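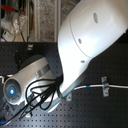
Nettoyer une bague sertie à l'atelier

Préparer un bain d'eau tiède avec 5 ml de savon neutre pour 251 ml d'eau. Laisser tremper la bague dix minutes, puis brosser sous le chaton avec des poils souples. Rincer dans une passoire fine, évier bouché.

Pierres exclues du bain : opale, turquoise, perle, émeraude huilée. Un chiffon à peine humide suffit.

Contrôle des griffes

Examiner à la loupe x10. Une griffe soulevée accroche un fil de coton passé autour de la pierre. Dans ce cas, ne pas porter la bague avant resserrage.

Polissage

Or 18 carats : papier 2 000, puis feutre et pâte Cekon, à faible vitesse. Ne pas polir le rhodiage, la couche ne dépasse guère le micron. Essuyer les résidus de pâte avant le second rinçage.

Rangement : un sachet par pièce, fermé.

Fiche relue par Yara Yammine, atelier Duman, septembre.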